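My daughter is a junior, so this is the year of campus visits, and on Sunday we drove out to the open day at Todby College. I went in thinking I knew what a dorm was. I lived in one for three years with a hot plate, a landline on the wall and a roommate who ironed her jeans on the floor. I did not know what a dorm was!

Check-in was at the student center, where they hand you a lanyard and tell you to download Costia, the app that runs pretty much everything on campus. Laundry, meal points, the gym, the door to your own building. You can see from bed whether a washer is free. I used to carry my basket down 44 steps to find every machine full, and then sit on the dryer with a book so I didn't lose my spot.

Our guide was a sophomore named Benito Barroso, who walked backward the whole way and never once hit a bike rack. He took our group of parents (and our mortified kids) through Bermúdez Hall, where most first-years end up. The rooms are small, smaller than mine was, but there are outlets everywhere, and the beds lift high enough to fit a desk under them. I asked where the phone was. My daughter moved to the other side of the group.

The part I liked best was the library. They've kept the old reading room upstairs with the green lamps, and downstairs it's all screens and little glass rooms you book by the hour. You can borrow a laptop for 6 hours, no questions asked. Jarmila Jelínek at the front desk told me they own 32 of them and that during finals there's a line before breakfast. She also said kids still ask for quiet more than anything else, which cheered me up.
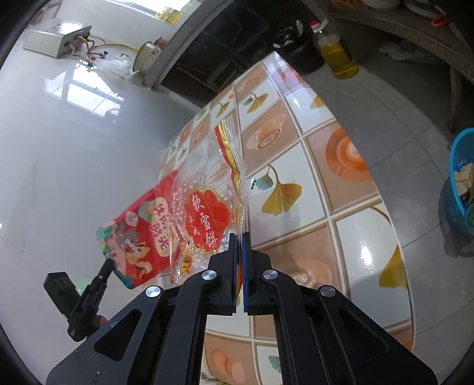

Lunch was in the dining hall and it was good, annoyingly good. I had a noodle bowl and went back for pie. You order on Costia and pick up from a shelf with your name on it, so there's no tray line, and I did wonder how you meet anyone. Half my college friends came out of that line. Benito said people meet in the group chats before they even move in. There are 500 kids in next year's already, apparently, and it's only June.

Then came the money talk in the auditorium, about which the less said the better. Bring a pen, the slides go fast. Parking is free in the lot behind the gym but the shuttle stops running at four, so we walked back up the hill in the wrong shoes.

She liked it, I think. She said "it's fine" twice in the car, and then she asked what a hot plate was. We're seeing Eda State next, and she has asked me to let her do the talking.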